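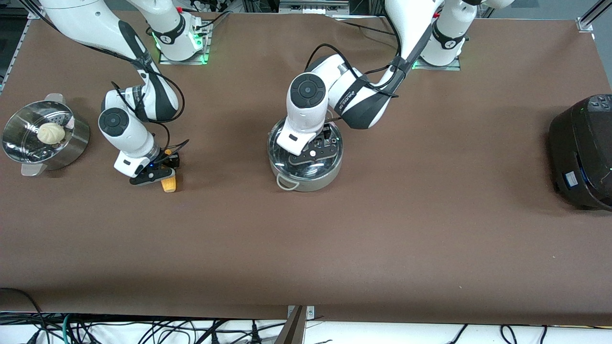

4. Evaluation of the Fanero Two-Arm Kit

Villanueva Manipulation Laboratory
07/10/2020

4.1 What was supplied

The Fanero kit is sold by Skivlow as a complete bench for two-handed manipulation work. The version we tested came with two arms, two parallel grippers, a camera for each wrist, a fixed camera for the whole workspace, mounting plates, a cable set, and a license for the Orkus recording software. The buyer supplies the table and the computer. We set the kit up on a bench covered in plain paper, with both arms mounted along the far edge so that the near side stayed open for placing and resetting objects.

Assembly followed the printed guide without much trouble. The guide is clear on the order in which the arms should be bolted down and powered. It is less clear on cabling. It shows the cables leaving each base straight to the rear and says little about the runs along the arms themselves, where slack has to be left at every joint. Our first layout was too tight at the elbow and limited the reach of the right arm. We used a strap at the joint and left longer loops on the outer side. Skivlow has told us that a revised cabling page will be included in the December edition of the guide.

4.2 Task set

Fifteen tasks were chosen from ordinary kitchen work. They use cookware of the kind found in a home kitchen, including a steamer, lidded pots, and a rice cooker, along with food items such as corn on the cob and steamed buns. Eight of the tasks need both arms. In a typical one, the left arm handles the lid of a pot and the right arm holds a piece of corn above the table. The remaining seven can be done with one arm while the other stays parked.

We picked these tasks because they mix objects that a parallel gripper handles well with objects that it doesn't. Corn gives the fingers a firm surface to close on. A steamed bun is soft and marks easily. Lids are harder again, as the knob is small and a glass lid will slide on the rim if the approach is off to one side. Polished metal was included on purpose – it is common in kitchens and it causes trouble for cameras.

4.3 Recording

An operator drove the arms by hand controller, and Orkus logged joint positions, gripper opening, and all camera streams. We recorded 2000 episodes. Of these, 565 were set aside for testing and were not used in training. An episode was thrown out and recorded again if a camera stream dropped or if the operator stopped before the task was complete, so the total counts only full recordings.

Orkus was stable over the whole period. Its episode browser is basic but usable. It plays the camera streams side by side and lets the user mark start and end points. It cannot split one episode into two, and we wrote our own script for that. Export was slow when wrist streams were saved at full resolution.

4.4 Wrist view

Most of our comments on the hardware concern the wrist cameras. Each one is fixed with respect to the fingers, so the gripper takes up the same part of the image at all times. This is useful in training, as the distance between the fingers and an object can be read from the image directly. It also means that a good share of the lower image is given over to brackets and other gripper hardware (Figure 3).
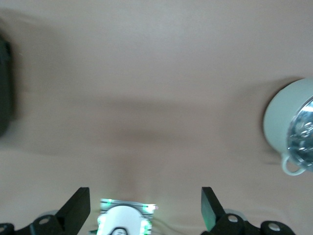
Figure 3. Wrist camera view with the gripper fingers apart. A pot with a small looped handle is partly in view at right.

Two points follow from this view. First, the side coverage is narrow. An object that stands to one side of the gripper may show only as a slice, and the dark object at the left of Figure 3 is hard to identify from this view alone. Policies trained only on wrist streams often moved toward the wrong item at the start of a task. Adding the fixed camera cured most of these errors. We would advise buyers not to treat the fixed camera as optional, although Skivlow does offer a lower-priced package without it.

Second, lighting matters more than the guide suggests. The shiny metal inside the rim of the pot in Figure 3 returns bright highlights, and there is a broad soft shadow across the table. In our tests the highlights shifted as the wrist moved and were sometimes taken for an edge. The electronics between the fingers carry green lights and come out partly washed out in the image. We masked this area before training. The mask was simple to make, as the area doesn't move in the image, and it could be shipped with Orkus as a default.

4.5 Grippers

The fingers are flat and stiff. They gave a secure hold on firm objects and on looped handles when the approach was straight. With buns we had to lower the closing force well below the factory setting – the value is buried in a configuration file and can't be changed from the Orkus screen. We ask that it be moved there. Softer finger pads are listed as an accessory but were not part of the kit we received, and results with them are not included in this section.

Correspondence: Villanueva Manipulation Laboratory, Fanero evaluation | © 2020 Villanueva Manipulation Laboratory | Back to top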